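Dudley furniture levy money still unspent, records show
18/11/2019

The Dudley town council will hear tonight from Nerix, the firm hired to revive the old Brornik furniture works, and anyone hoping for a straight account of where the project stands may want to bring a book.

Nerix told residents in August that the works would be making tables again before the end of the year. The town put $900,000 toward the roof and the loading dock on the strength of that promise. According to the monthly statements posted on the town website, $36,000 has been spent, all of it on surveys and a sign.

The sign is up. It looks very nice.

Jenő Szűcs, who manages the project for Nerix, said in a phone interview that the delay was "a matter of sequence" and that the roof work would start once the drainage report was in. Asked when that would be, he said soon. Asked whether soon meant this year, he said he would not want to be held to a date. The contract the town signed does hold him to a date, and it passed 23 days ago.

Jobs are the other sore point. The application Nerix filed with the town spoke of "up to" 36 full-time positions. So far the company has taken on two people, both in the office. Szűcs said hiring on the shop floor would follow demand, and that demand was strong. He did not offer an order book, and the council has not asked to see one.

A petition asking for the remaining money to be frozen has drawn 2,207 signatures, a healthy number in a town this size. Supporters say they have nothing against furniture. Many of them, or their parents, worked at Brornik when it still ran two shifts, and they remember the last rescue plan, put forward by the Borbély company, which ended with the sawmill equipment sold and the lot fenced off.

Nerix says the comparison is unfair. Borbély wanted the land, Szūcs said, while his firm wants the name and the trade that goes with it. That may be so. It is also close to what Borbély's people said at the time, as a look through the old meeting minutes will confirm.
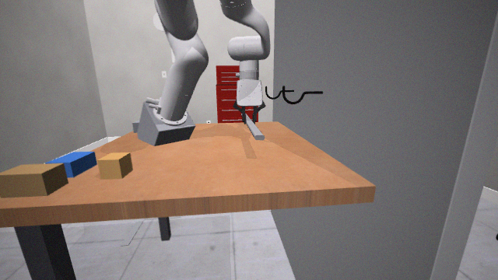 A wooden table with a warm orange-brown top, in a computer rendering.

Council members have been gentle with the company up to now. At the last meeting the questions ran to parking, the color of the new doors and whether the annual craft fair could use the yard. The drainage report came up once, near the end, and was put off to a later session – this one, as it happens, although it does not appear on the printed agenda.

A motion to hold back further payments until the roof work begins is listed as item six. It needs a simple majority. Two members have said they will support it, and the rest did not return calls.

The meeting starts at 7 p.m. in the upstairs room at the town hall. Public comment is limited to three minutes per speaker, and sign-up closes when the meeting opens.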